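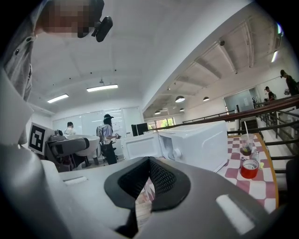
Ticket 304 -- Booking confirmations arrive twice, or not at all
Opened by: Natália Slanina
Assigned to: Danylo Semeniuk
Priority: normal
Status: waiting for customer

Natália Slanina, Thursday, 9:20
Hello. Since we moved our bookings to Wumel, some customers receive the confirmation e-mail two times and some receive nothing. The booking itself is always saved correctly in the calendar. I have checked the spam folder with two customers and it was not there. Could you please look at it? Our office address did not change.

Danylo Semeniuk, 10:05
Hi Natália, thanks for the clear report. Could you tell me if the customers without e-mail have something in common, for example the same mail provider? Also please open Settings, Messages, and tell me which sender is chosen there.

Natália Slanina, 11:40
The sender is "Office (old)". I did not know there is an old one and a new one. About the provider I am not sure, but three of the missing ones are at the same company, Stutach. The double ones are all private persons.

Danylo Semeniuk, 13:15
That helps. The old sender was kept when your account was copied over, and it still has its own message rule. So a private customer gets one e-mail from each rule. Stutach's mail server probably refuses both, as the old sender is not authorised for your domain. I can see 50 refused messages in the log for March.

Please try the following:
1. Choose "Office" as the sender and save.
2. In Rules, switch off "Confirmation (copied)". Do not delete it yet.
3. Make a test booking with your own private address.

Natália Slanina, 14:30
Done. I received one e-mail only, after some 20 seconds. I asked my colleague Janka Lukáč to test also, and she got one too. For Stutach I must wait until they book again -- their next visit is normally at the end of the week.

Danylo Semeniuk, 14:50
Good. I will leave the ticket open until you hear from them. The refused messages will not be sent again automatically, so if anybody still needs a confirmation, open the booking and press Resend.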